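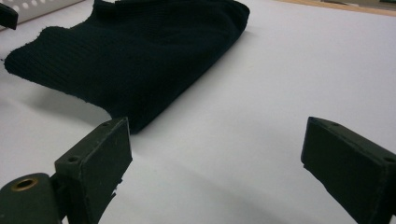

Chapter 2

Folding, Stacking and Putting Away

Before you start this chapter you will need

a flat surface at least as wide as your own shoulders
one knitted garment, clean and fully dry
one woven shirt, preferably one you don't like
a shelf, drawer or box that has been measured

What this chapter covers

2.1 Why knits are folded and shirts are hung
2.2 The surface
2.3 The basic flat fold
2.4 Ribbing, and what it does behind your back
2.5 Thickness, stacks and the drawer problem
2.6 Long storage

Introduction

Most people learned to fold a sweater from someone who was in a hurry. The method passed down in this way has two steps. The first is to bend the sweater in the middle. The second is to push it into a drawer and close the drawer before it can object. It has served many households for years, and if your sweaters come out of it looking the way you want them to look, you may skip to Chapter 3, which deals with bed linen and will cure you of confidence.

The rest of us have at some point taken out a dark sweater ten minutes before we had to leave the house and found a crease running straight across the chest, like a sash awarded for something minor. That crease was made months earlier, in a moment of inattention, and then pressed by everything piled on top of it. You can steam it out. You can also not put it there.

Chapter 1 dealt with washing and drying, and assumed that a clean garment was the end of the matter. It is closer to the middle. A garment spends far more of its life being stored than being worn or washed. A winter sweater in a mild town may be worn on 31 days of the year and spend all the others lying down. How it lies is worth a few pages.

2.1 Why knits are folded and shirts are hung

Woven cloth is made of threads that cross each other at right angles, and it holds its shape fairly well when hung from the shoulders. Knitted cloth is made of loops. Each loop is pulled through the one before it, and each is willing to change shape if asked. This is what makes a sweater comfortable. It is also what makes a sweater on a wire hanger grow two small horns at the shoulders and gain length it was never meant to have.

The heavier the knit, the worse the effect, for the plain reason that the garment is pulling on itself. A thin cotton knit may survive a season on a wide hanger. A thick wool one will have started to sag well before then. If you must hang a heavy knit, fold it in half lengthwise and drape it over the bar of the hanger, with the sleeves over the top. It will look like someone who has fainted on a fence, but the weight will be spread out.

Woven shirts have the opposite temperament. Fold one and it remembers every line. Hang it and it forgives you. Jeans don't care either way and should be put wherever there is room.

2.2 The surface

Beds are the traditional place to fold clothes, and they are not very good at it. The mattress gives, the blanket slides, and the garment picks up whatever the blanket has been collecting. A bed is also at the wrong height for nearly everyone, as your back will mention later.

A table is better. It should be smooth, dry and clear of crumbs. A pale tabletop suits dark clothes very well: you can see the outline of the garment, and you can see at once where an edge has curled or a sleeve has crept out of line. You can also see lint, which is less welcome but useful to know about. Dark tables do the same service for white shirts. People who own only one table will have to manage.

Run your hand across the surface before you lay anything on it. Any rough spot that catches on your skin will catch on a loop of yarn with much greater enthusiasm.

2.3 The basic flat fold

The aim is a rectangle. It needn't be a beautiful one. The training manual for the old Skenutness laundry asked its folders for "a parcel that would not embarrass us," and that remains a fair standard.

Step 1. Lay the garment face down and smooth it from the center toward the sides with your palms flat. Don't pull at the hem. Pulling makes it longer on one side, and you will then spend some time trying to make it longer on the other.

Step 2. Bring one side in toward the middle, so that the fold runs from partway along the shoulder down to the hem. Lay the sleeve back on itself so it points downward and stays inside the line of the fold.

Step 3. Do the same with the other side. The two sides may meet, or overlap slightly. If they overlap a great deal, the finished fold will have a ridge down its back and will rock when stacked.

Step 4. Fold the hem up toward the collar, either in half or in thirds. Halves are kinder to thick knits. Thirds suit thin ones and short shelves.

Step 5. Turn the whole thing over and look at it. Pat down any raised fold near the top, where the collar and the shoulders pile up. There is nearly always one. A raised fold left alone under the weight of a stack becomes a crease, and a crease in wool is patient.

Beginners tend to press hard at every step, as though sealing an envelope. A knit should be folded with about the force you would use to calm a cat. The bends should be soft and round. If your bundle has edges sharp enough to be admired from across the room, you have done it a small injury.

2.4 Ribbing, and what it does behind your back

Ribbed knits deserve a section of their own because they behave unlike plain ones. A rib is a column of stitches that stands up, with another beside it that sinks back. Together they act something like an accordion, closing up when left alone and opening when stretched. It is why ribbing is used at cuffs and hems, and why a sweater ribbed all over seems to have shrunk every time you take it out.

Use the ribs as a guide. On a garment with fine vertical ribbing, the lines tell you whether you have it straight. If they run parallel to your side folds, you are doing well. If they wander off toward one corner, the body has twisted, and the fold will be lopsided no matter how often you pat it. Open it out and begin again. This takes less time than arguing with it.

Avoid stretching the ribs open as you smooth. They will draw back in later, in the dark, and take your tidy rectangle with them.

Edges curl. Some knits curl more than others, and the plainest curl the most. A gentle curl at the edge of a folded bundle does no harm and may be left alone. The same goes for small fibers standing out along the outline, which are part of the nature of yarn. Long loose threads are another matter. Don't pull them. Don't cut them either until you know where the other end goes. Work the thread through to the inside with a blunt needle and keep going with your day.

Dark colors are harder to judge than light ones. Navy in particular can pass for black under a weak bulb, and has sent many people out of the house in what they believed was a matching set. Sort navy from black by daylight, once, and store them on separate shelves. You will feel foolish doing it and clever every morning afterward.

2.5 Thickness, stacks and the drawer problem

A drawer has a height, and so does a stack of sweaters. Very few people have ever introduced one to the other. Measure the inside of the drawer from its floor to the lip above, and take away a little for your fingers. What remains is the tallest stack you can own in that drawer, whatever you may have bought.

Put the heaviest pieces at the bottom and the lightest on top. This is obvious, and it will be undone within a week, when the thing you want turns out to be the heaviest. The usual answer is two short stacks in place of one tall one. Another is to stand the folds on their long edges, side by side, like books. This works well for thin knits and T-shirts. Thick sweaters stored this way slump against each other like passengers on a night bus.

Open shelves are gentler than drawers, and show everything. The Prulico shelf divider, or any upright board of the right height, will stop a stack from leaning into its neighbor. If you have cats, you have no open shelves. You have cat beds with sweaters in them.

2.6 Long storage

Sometime in May, in most places with a real winter, the heavy knits should be put away until they are needed again. Wash them first. Body oils and small food stains, including the ones you can't see, draw moths, and a moth larva isn't fussy about the price of its dinner.

Use a lidded box, or a cloth bag that closes fully. Refold each piece along a slightly different line from the one it has been keeping all winter. If you folded it in halves, try thirds. Lay a sheet of plain tissue between the layers of anything you would be sorry to lose. Don't pack the box so full that the lid needs persuading.

Write the contents on the outside. "Winter" is not enough, as you will find when there are three boxes with that word on them.

Try it yourself

Fold the same sweater twice, once on a bed and once on a table. Leave each fold under a heavy book overnight, then open it and look at the chest. Write down where the creases fall.

Measure one drawer in your home. Measure the stack that is supposed to fit in it. Decide which of them is at fault.

Words used in this chapter

Bundle: a folded garment, finished or not.
Flat fold: the method given in section 2.3.
Rib: a raised column of stitches in a knit.
Slump: what a badly supported stack does, usually toward the door.

Section 2.7, on scarves, has been moved to the end of Chapter 4 with the other long, narrow things.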